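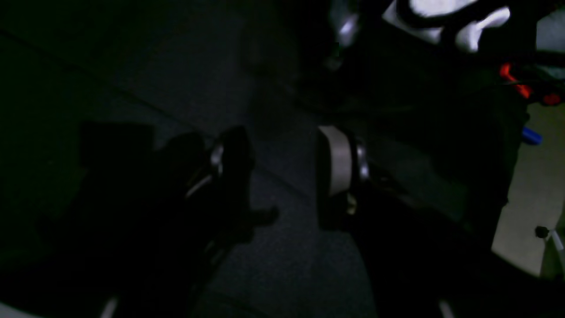

Petau carpet tape is a double-sided tape for people who lay carpet themselves and do not want to use glue on the whole floor. It holds the edges, the doorways and the places where two pieces meet. On a grey carpet with a fine texture, a join is often seen as a faint straight line, a little lighter than the fibres beside it, even when the room has very little light. The tape can not make such a line disappear, but it keeps both edges flat, so that the line does not open later.

Please read before you order
The tape is made for carpet with a textile back or a felt back. For carpet with a foam back please take Petau Soft, because the normal glue is too strong and the foam will tear when you lift it. We do not recommend either tape for stairs.

How to use it
Sweep the floor and wipe it with a damp cloth. Let it dry fully. Lay both pieces of carpet with the pile in the same direction – this is the mistake we hear of most often, and it can not be corrected after. Fold the edges back, put the tape in the middle under the join and press it down with the hand. Now remove the paper, lower the first edge, then the second, and push them together without pulling. Go over the join with a roller or with the back of a wooden spoon. Do not put heavy furniture on it until the next day.
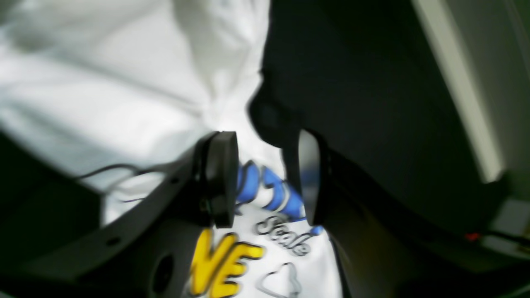 If some glue comes up between the fibres, do not rub it. Put a little cleaning spirit on a cotton cloth and press from the outside to the middle. Try it first in a corner, as some dark colours can change. Flandum cleaner works also, but it needs more time and you must rinse it well.

Taking it off
Lift one corner slowly and keep the tape low to the floor. On painted boards, warm the tape with a hair dryer before you begin. Old tape, which has been many years on the floor, can leave a thin layer. For this we sell the Kocsis hand scraper separately.

Details
Width: 80 mm
Length of roll: 10 m
Weight of roll: about 420 g
Backing: woven cloth
Colour: white, with brown cover paper
Storage: dry, not in direct sun

Delivery
Orders are packed in our store in Drorholm. A roll which is not opened can be sent back, also when you have bought several. Cut rolls we can not take. For larger rooms ask us for the carton price, and please write the kind of carpet back in your message.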